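Speaker notes – Suturing fundamentals: closing a straight incision
Skills Education Unit, Prustama Surgical Training Center
Speaker: Hélder Gouveia
Revised 2nd August

Opening

Welcome participants and thank the Corov Fund for its support of the skills program. Mention that the handout is at the back of the room and that the practice session follows directly after the break. Phones on silent, please.

State the scope of the talk. It covers interrupted stitches on a straight cut: needle entry, needle exit, tension and the knot. Running closures and deep layers belong to the February module taught by Adelino Veloso and should be deferred if they come up in questions.

Remind the group that assessment records from the last intake have been reviewed. Of 98 practice closures submitted, 41 were returned for a second attempt. The most frequent comment from assessors concerned tension at the knot. Pause here; participants usually wish to write this down.

Part one – The knot and the wound edges

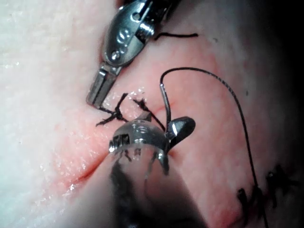 Tension is the subject on which assessors and trainees most often disagree. A stitch should bring the edges into contact and hold them there. Pulling beyond that point gains no strength and, in living tissue, may reduce the blood supply at the margin. Ask the group to look at the black knot sitting over the incision and at the way the reddened edges are drawn together beneath it. Then ask whether they would accept that stitch, and take a few answers before giving the unit's criteria. The criteria are on page 2 of the handout: edges touching, no overlap, and no deep furrow under the thread.

Continue with the loose ends. The tails on show are of the kind that provoke discussion, and it is worth allowing a minute for it. Our standard is that tails are trimmed once the knot has been checked, and that they are left long enough to be gripped at removal. Braided thread holds a knot well but drags more than a single filament. Participants who trained on the Grewal monofilament packs will notice the difference at once.

Part two – Placing the needle

Begin with the rule that the needle enters at a right angle to the skin. A shallow entry takes a shallow bite, and the edges then tend to roll inward. Demonstrate with the large foam model if the room permits. The wrist turns and the needle follows its own curve; it is not pushed in a straight line.

Cover the matching of bites. The distance from the edge should be the same on both sides, and so should the depth. Where the two sides differ, one edge will sit higher than the other, and no adjustment of the knot will correct it.
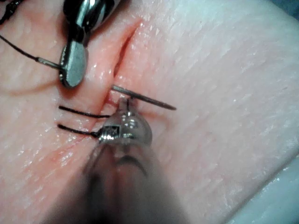 Instruct participants to support the tissue lightly beside the cut while the needle passes. Heavy pressure changes the shape of the edge, and the bite that looked even will prove uneven on release. The needle should be grasped behind the point when it is drawn out, never on the point itself, which blunts quickly.

A note on practice pads: the Vondow pads supplied for this afternoon are firmer than those used last year. Entry will need slightly more force. Participants should leave a pad flat on the bench and avoid bending it to open the cut.

Closing remarks

Return to the assessment figures if time allows. Invite questions, but hold to the schedule – the practice room must be vacated promptly for the evening group.

Direct participants to collect a needle counter before they sit down. All sharps are to be returned to the supervisor and signed for. Makeup sessions are arranged through the unit office.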